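Dristemley Tap Water Taste Notes

README, last revised April 18, 2024

What's in the folder

A set of short tasting notes on tap water, written by people living in and near Dristemley, plus the few bits of household information we asked for alongside them. There are 2,000 rows in the main file. Each row is one person's opinion of one serving of water at one sitting. It is not a water quality dataset and I'd ask you not to call it one. Nothing was sent to a lab.

I took over the files from Jaime Bragança, who ran the collection. Bernardo Cunha did the first clean. I have my doubts about a fair bit of what follows and have tried to put them where you'll trip over them.

Files

notes.csv -- the main table
households.csv -- suburb, pipe material if known, filter yes/no
codes.txt -- the word list used for the flavour column
old/ -- Jaime's original exports, untouched, odd date formats and all

Columns in notes.csv

row_id: a number. Gaps are rows Bernardo removed as duplicates.
household: matches households.csv. Blank where the taster didn't want to say.
source: kitchen, bathroom, garden or other. "Other" is mostly workplaces.
flavour: one word from codes.txt. See below before you use this.
score: whole numbers from 1 to 7, where 7 is "would happily drink all day".
filtered: yes, no, unsure. Treat unsure as missing.
comment: free text, spelling left alone.

How it was collected

People were asked to run the tap, fill a clean glass, let it stand for 3 minutes and then taste it. That was the instruction, anyway. The comments suggest plenty of them skipped the standing part, and there's no column to tell you who did. Tasters filled in a paper card or used the Zadero form, and the two don't quite match: the card listed the flavour words alphabetically and the form put "fresh" first. Have a look at how often "fresh" turns up in the form entries and draw your own conclusions. 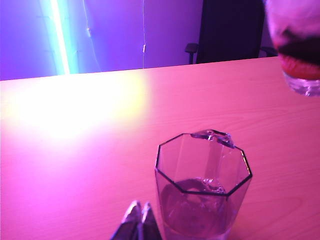
Temperature wasn't recorded either. Cold water hides a lot of flavour, so a score from a November evening and one from a chilly morning in July shouldn't be lined up side by side without some thought. Jaime's view was that it would all even out over enough rows. I don't see why it would, given that most of the cards came in during the warmer months.

The flavour words

The list in codes.txt was adapted from one Bernardo had used for tank water. "Earthy" and "musty" are both on it, and I can't find anyone who can explain the difference the way tasters were meant to understand it. I'd merge them. "Metallic" seems more reliable, in that people who chose it tended to write similar things in the comments. "Chlorine" is a smell more than a flavour, and some people said so at length.

About the Lobo filter claim

A flyer went round saying this data shows Lobo jug filters improve the taste of Dristemley water. It doesn't show that. People who buy a filter already think their tap water needs one, and they knew which water they were drinking when they scored it. No blind comparison was done at any stage. If you want to make a claim about filters, go and run one.

Known problems

-- Suburb names are spelled several ways. "Trirnero" and "Trirnero Heights" may or may not be the same place, depending on who filled in the card.
-- Pipe material is what the resident believes it to be. Very few had checked.
-- Some households sent in far more notes than others. Weight by household or your averages will mostly describe a handful of keen families.
-- Scores of 4 are overused on the paper cards.

Reasonable uses

Teaching people to clean messy survey data. Looking at the words people reach for when they describe water. Planning a better survey, with a temperature column.

Licence

Free to reuse with credit to the Dristemley Tap Water Taste Notes. Corrections are welcome, but please send the row_id with them. Changes without one go to the bottom of the pile.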